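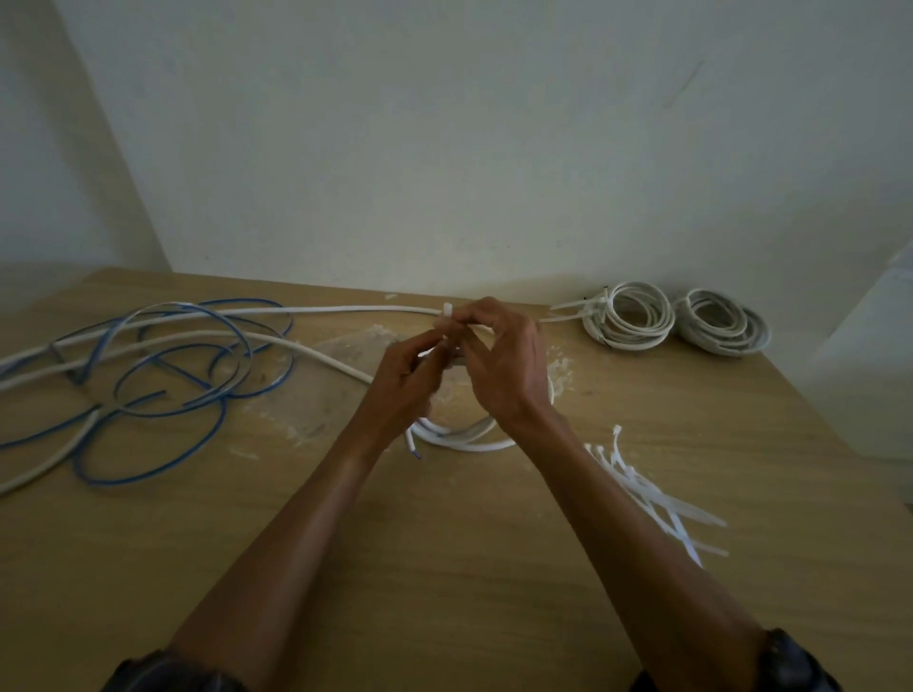 白いケーブルの束に結束バンドを通す手。奥には巻き終えた束が二つ。

　結束バンドの尻尾

　アクステッドの工場で腕が止まらなくなった晩のことを、わたしはいまでも、ケーブルを巻くたびに思い出す。思い出すといっても、別に怖い夢を見るわけではなくて、ああ、尻尾を切らなくちゃな、と指が勝手に動くくらいのものなのだけれど。

　わたしが勤めていたのはエルトゥーラという小さな会社で、よその工場に入っている搬送用のロボットアームの面倒を見るのが仕事だった。面倒を見る、という言い方は先輩のスゲン・ウィジャヤさんの口ぐせで、わたしはこの言い方がとても好きだった。スゲンさんは何でも面倒を見る人で、アームも見れば新人も見るし、事務所の窓辺で枯れかけていた唐辛子の鉢まで見て、八月にはちゃんと赤い実をつけさせた（それをお昼の麺に入れて、みんなで涙を流した）。

　入って最初の何週間か、わたしはアームに触らせてもらえなかった。来る日も来る日も配線である。正確に言うと、配線の手前の、ケーブルを巻いて束ねる仕事だ。薄茶色の木の机に向かって、白いケーブルをくるくると輪にして、細い結束バンドを回して、頭のところに尻尾を通して、きゅっと引く。青い線の入ったケーブルは癖が強くて、放っておくと机の上でたちまちこんがらがった。絡まりをほどいているうちに午前が終わってしまう日もあって、そんなときスゲンさんは後ろを通りながら、

「急がなくていいよ。線は怒ると固くなるから」

と、よくわからない慰め方をしてくれた。

　さて、アクステッドの話である。

　電話が鳴ったのは、雪になりそこねた雨が降っている夜だった。出たのはわたしで、相手は夜勤の責任者のタイグ・バックリーさんという、声の大きな、でも普段はとても朗らかな人だった。その人が、ひどく静かな声で言った。

「三号が、手を離さないんだ」

　三号というのは箱を積むアームで、カルッピネン型とみんなが呼んでいる、肩の太い古い機械だった。停止ボタンを押すと止まる。それは止まる。ところが復帰させると、命令も出していないのに腕が持ち上がって、積んだ箱をまた掴みに行くのだという。しかも柵の扉を開けても、一度だけ、動いたそうだ。

「一度だけ、扉を開けていても動いた。中には誰も入れてない。入れてないけど、アマノが入るところだった」

　アマノさんは掃除の担当で、わたしも顔を知っていた。行くたびに飴をくれる人だ。わたしは受話器を持ったまま、自分の耳たぶが冷たくなっていくのを感じた。スゲンさんに代わると、スゲンさんはまず「元の電源を落として、鍵をかけて、鍵はタイグさんのポケットに」と言い、それから「今から二人で行きます」と言った。二人、というのがわたしを含んでいることに気がつくまで、恥ずかしながら少しかかった。

　車の中でスゲンさんはほとんど喋らなかった。ワイパーの音ばかりがして、わたしは膝の上で工具袋の口を開けたり閉めたりしていた。

　工場に着くと、三号は箱をひとつ抱えたまま、うつむいた格好で止まっていた。その姿がなんだか、叱られるのを待っている子どもみたいで、わたしは場違いにもかわいそうになってしまった。タイグさんは鍵をちゃんとポケットに入れていて、渡すときに、鍵がすっかり温まっていたのを覚えている。アマノさんは休憩室で毛布をかけてもらっていて、わたしを見ると、こんなときだというのに飴を出した。

　制御盤の履歴には、その晩だけで1,068件の信号異常が残っていた。扉の信号が、開いた、閉まった、開いた、閉まったと、まるでしゃっくりみたいに続いている。積算のほうを見ると3,883件。つまり三号はもう幾晩も前から、小さなしゃっくりをしていたわけだ。警告灯はつかなかった。しゃっくりが短すぎて、機械が数えるだけ数えて黙っていたのである。

「盤じゃないな。線だ」

　スゲンさんは床に腹ばいになって、アームの根元の蓋を外した。懐中電灯はわたしが持った。中にはケーブルが束になって収まっていて、どれもきちんと結束バンドで留めてあった。ただ、そのうちのひとつの尻尾が切られずに長く残っていて、それも斜めに切りかけて途中でやめたような、先の尖った尻尾で、腕が回るたびに隣の線の同じところを引っかいていた。白い皮がめくれ、その奥で、銅が二本、触れたり離れたりできる近さで光っていた。

　たったこれだけ、と思った。あんなに太い肩をした機械が、こんな小さな爪みたいなもののせいで。

　でもスゲンさんは、そこで蓋を閉めなかった。線を替えるのは簡単だけど、と腹ばいのまま言うのだ。線が一か所やられただけで扉が閉まって見えるのが、ほんとうの故障だよ、と。本来なら扉には線が二系統あって、食い違えば止まるはずだった。たどってみると、いつの改造なのか、二つ目の系統が途中で一つ目につないであった。これでは同じ人に二回聞いて、二回とも同じ返事をもらうようなものである。

　結局その晩、三号は直さなかった。スゲンさんはタイグさんに、今夜は動かせません、明日もたぶん動かせません、と言って、盤に赤い札を下げた。タイグさんは出荷の紙を長いこと見ていたけれど、最後にそれを二つに折って、わかった、と言った。それから三人で、三号が抱えたままの箱の下に台を差し入れて、重さを受けてやった。

　帰りの車の中で、わたしはとうとう聞いた。あの尻尾、うちの誰かのですか。

「わからない。うちかもしれないし、前の会社かもしれない。ぼくかもしれない」

　スゲンさんはそう言って、飴の包みをむいた。いつのまにかこの人ももらっていたらしい。

　次の朝、事務所に行くと、スゲンさんが先に来て、いつもの机に座っていた。配線を丸ごと引き直すことに決まったのだという。夜明け前から巻いていたらしく、壁際にはもう輪になった束が並んでいて、どれも見とれるくらいきれいだった。わたしも隣に椅子を引いてきて、絡まった青い線のやつから手をつけた。

　輪にして、バンドを回して、頭に通して、引く。それから、ニッパーの平らな側を頭にぴったり当てて、尻尾を切る。切り口を指の腹でなでる。引っかからない。もう一度なでる。

「急がなくていいよ」とスゲンさんが言った。

　急いでいません、とわたしは答えて、次の線を取った。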